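Power bills, part two. I said in April I'd write up what happened when I switched plans, and the first full quarter has now come in, so I can.

The bill was $639. I live in a two-bedroom flat in Erko with electric hot water, an electric cooktop and no solar, so I wasn't expecting miracles, but the same quarter last year was a fair bit lower and I'd moved to the new plan to save money.

The mistake was mine. The old plan was a flat rate. The new one is time of use, which means a cheap overnight rate, a middling rate for most of the day and a peak rate from 3 in the afternoon until nine at night. The comparison site ranked it first for my postcode. It did that on an assumed usage pattern, and I clicked past the page where you could put in your own. I'm home most of the day and I cook at six. Nearly everything I do with electricity lands in the expensive window.

The hot water made it worse. My old setup had the tank on a controlled load, a separate circuit the network switches on overnight. When the meter was swapped for a smart one, the controlled load line disappeared from my bill and the tank started heating whenever it felt like it. I didn't notice for weeks. You have to read the second page, where the usage is broken out, and I'd been paying by direct debit and not opening the PDF.

I rang on a Tuesday and was on hold for most of a lunch break. The person I spoke to was helpful once I had the meter number in front of me. She could see the controlled load had been left off at the changeover and put in a request to have it restored. She also credited $163, which I hadn't asked for and was glad to get. If your meter has been replaced recently, check for that line before you do anything else.

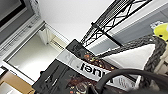
*Monitor, white slats, plain ceiling.*

Then I downloaded my half-hourly data, which your retailer has to give you if you ask. It comes as a spreadsheet that's laid out badly, with one row per day and a column for every half hour. Once I'd added up the columns by time band it was clear enough. More than half of my usage was in the peak window. No time of use plan I could find would beat a flat rate with numbers like that, unless I was prepared to eat dinner at ten.

So I've gone back to a flat rate with a different retailer. The daily supply charge is a few cents higher and the usage rate is a bit lower than my old one. There was no exit fee. The switch took 2 business days, much quicker than last time.

Things I've changed at home: the dishwasher goes on before bed out of habit now, even though it makes no difference on the new plan. I've turned the tank thermostat back to where the plumber had it. The old bar fridge in the laundry is off and I'm going to put it out for the next council pick-up.

I'll post the next bill when it arrives. It will cover the start of winter, so the heater will muddy things, but the hot water should be back on its own line by then.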